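Setting up the Ullex bin-picking kit on a small arm
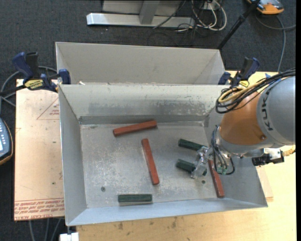

COSTDALE, March – The Ullex kit is sold as a bin-picking package for people who already own an arm. You get the gripper, a mounting plate, two steel bins, a cable set, the picking software and a printed guide. You supply the robot, a table and the parts you want picked. The price is $889 without a computer, or $2,108 with one that has the software loaded.

This page covers the job from clamping the bins to running the first unattended batch. We used a KUKA arm and bar-shaped blocks in two colors, red-brown and dark green. Ivone Fagundes did the mechanical side and Iraklis Vlachopoulos did the software. Allow an afternoon if your arm is already bolted down and working.

What you need besides the kit

A table that does not rock. Two bar clamps with at least a hand's width of opening. Hex keys, a marker, cable ties and a tape measure. Parts to pick, all the same shape to begin with. Leave mixed shapes until the basic cycle runs.

Read the safety section of your robot's own manual before you start. The Ullex guide gives safety a single page and assumes you know your arm. Keep the pendant within reach for every step below.

Step 1. Place and clamp the bins

Set the two bins rim to rim with no gap. The software treats the shared rim as a fixed line, and it plans every move from one bin to the other across that line. If one bin shifts, the picks will drift with it.

Put a clamp near each end of the shared rim. Tighten both by hand, then push on the far corner of each bin. If anything moves, tighten again. Keep the clamp handles pointing up or away from the arm. We had one handle leaning in on the first try, and the planner refused about a third of its moves until we turned it.

The bins do not have to sit on the bare table. If part of a bin rests on sheet stock, as ours does, check that it does not tip when you press on each corner. Shim it if it does.

Step 2. Mount the gripper

Move the arm to a comfortable height with the wrist pointing down, then put it in a stopped state and lock it. Fit the plate to the flange first and the gripper to the plate second. The guide shows it the other way around, and you will find that two of the screws cannot be reached.

Tighten the screws in a cross pattern. Check the fingers for play by holding one between thumb and finger. A little flex is normal. Clicking means a loose finger screw.

Step 3. Route the cables

This took longer than anything else. The cables need slack at the wrist for it to turn, and they must stay clear of the fingers and the bin walls. Bring the bundle over the top of the arm and leave a loop before it drops to the wrist.

Before you tie anything, jog the wrist slowly to both ends of its range and watch the loop. Then lower the gripper into each corner of the bin and watch it again. Tie the bundle only after both checks. Leave the tie ends long until the first day of running is over – you will probably move at least one of them.

The supplied set was long enough for us. Damasceno, the distributor, sells a longer one for bigger arms, and we have not tried it.

Step 4. Teach the bin corners

Open the setup screen and choose New Cell. The software asks for four points on the rim of the first bin and four on the second. Jog the gripper tip to each one and press Record. Go at low speed. Use the inside edge of the rim every time, and mark the spots with the marker so you can return to them.

It then asks for the floor height. Touch down near the middle of the floor with an empty gripper, using the smallest jog step you have, and add two millimeters. If you skip the extra margin, the fingers will scrape the bottom whenever a part is lying flat.

Step 5. Set the part

Enter the length, width and height of your part. For bars, set the grasp to Short Side so that the fingers close across the width. Leave the force at its default for the first tests and raise it only if parts slip.

Iraklis found that the wall margin matters more than the force. The default is 31 millimeters, and with that value the arm ignored any block lying close to a side wall. Lowering it in small steps fixed most of this. Go down one step at a time and run a few picks after each change.

Step 6. First picks

Start with a handful of parts, spread out, with no overlaps. Run in Step mode, where the arm waits for a button press before each move. Watch the approach, the close and the lift. If the gripper comes down to one side of the part every time, go back to Step 4 and record the corners again. If it misses in a different direction each time, check the finger screws.

Once it clears the bin twice without a miss, switch to Continuous at low speed. Add more parts after that, and let them fall at whatever angle they like.

Step 7. The long run

We set the kit to move blocks from one bin to the other and back. At the speed we settled on, it made up to 68 transfers between stops. Most stops were for a block standing against a wall. The software pauses and shows a message, you nudge the block and press Resume, and it carries on from the same point.

What we think of it

The gripper and bins are good value at the lower price. The bins scuff quickly, which does not affect the picking. The software is easy to learn, though the part screen has no undo, so write down your settings before changing them. The printed guide is the weak point, mainly on mounting and cables.

If you have a spare computer, buy the cheaper version. The install took Iraklis less than an hour. Ullex answers questions by email from its Ovard office, and our one question, on floor height, got a useful reply the next morning.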